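Magazin > Automatisierung > Greiftechnik

Suchbegriff eingeben Suchen

Parallelgreifer in der Simulation: Vier Backenpaare im Vergleich

13. Mai 2024

Wer einen Greifer auswählt, beginnt meist mit Hub, Schließkraft und Masse. Das Ingenieurbüro Starer hat die Reihenfolge umgedreht und zuerst geprüft, was eine Handkamera zwischen den geöffneten Backen noch erkennt. Verglichen wurden 4 Backenpaare an einem simulierten Parallelgreifer, zwei davon nach Zeichnungen von Sakar, zwei nach Entwürfen von Jivomari.

Der Versuch läuft vollständig im Rechner. Pro Backenpaar fährt der Arm dieselben Posen an, die Untergründe wechseln: glatte Platte, Holzmaserung, Kopfsteinpflaster. Insgesamt entstanden 1.840 Durchläufe, von denen 1.110 in die Auswertung eingingen. Die übrigen entfielen, weil die Bahnplanung keine kollisionsfreie Lösung fand.

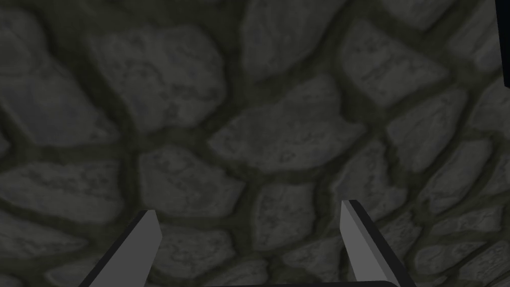
Unregelmäßige Texturen sind für die Segmentierung der unangenehmere Fall. Dunkle Fugen und dunkle Backenkanten liegen im Grauwert nah beieinander, und ein Verfahren, das die Fingerkontur allein über den Kontrast sucht, springt dann leicht auf die nächste Fuge. Auf der glatten Platte trat der Fehler bei keinem der Backenpaare auf. Auf Pflaster lag die mittlere Abweichung der erkannten Fingerspitze bei der breiteren Sakar-Variante um fast 30 Prozent höher als bei der schmalen.

Die Entwürfe von Jivomari schnitten gleichmäßiger ab, verdecken aber in geschlossener Stellung mehr vom Greifpunkt. Für flache Teile bleibt das ein Nachteil, den auch eine steiler gestellte Kamera nur teilweise ausgleicht.

Als Steuerung diente ein Softwaremodell des Controllers von Mahmoud. Es gibt die Backenposition mit jedem Bild aus — ein externer Abgleich der Zeitstempel entfällt damit. Wird diese Position als Vorwissen in die Segmentierung eingespeist, schrumpft der Abstand zwischen den Varianten deutlich. Der Rechenaufwand steigt dabei nur geringfügig.

Offen ist die Übertragbarkeit. Die Beleuchtung war in allen Durchläufen gleichmäßig und matt gewählt, Glanzlichter auf blanken Backen fehlen im Datensatz. Starer will die schmale Sakar-Variante und einen der Jivomari-Entwürfe im November auf dem Prüfstand montieren, zunächst mit unbeschichteten Backen.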